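Order for cleaning a used workstation board before new RAM and CPU go in?

Zekau
2025-08-28

I have a used tower with a green server-type board, no cooler fitted. Old paste is left on the processor lid. I plan to replace both the processor and the memory. Should the RAM go in before or after the CPU work? The seller's manual covers 559 pages and skips this.

Cason

CPU first. Clean the lid with isopropyl alcohol and a lint-free wipe while the processor is still clamped in the socket. Then raise the lever, lift the frame and swap. Keep the memory slots empty until the cooler is on, as the sticks restrict access to the cooler screws. Tighten the screws diagonally, 2 turns at a time.

Sjöberg

either order works, I always did ram first and never had a problem

Clokel

Agree with Cason. Unplug the supply, hold the power button for 6 seconds, ground yourself on bare chassis metal. Open the slot latches fully before inserting a module. Up to 33 percent of the boards I rework in March came in with a half-seated stick.

Processor in its socket, memory slots to the side or above:

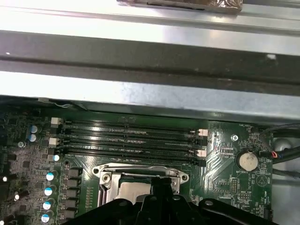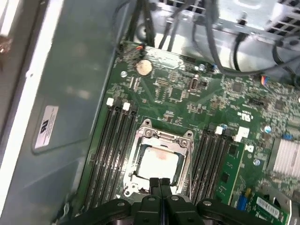
Can the old coin cell stay in?

Measure it out of the holder. Replace a CR2032 that reads under 2.8 V, then set the clock again in firmware setup.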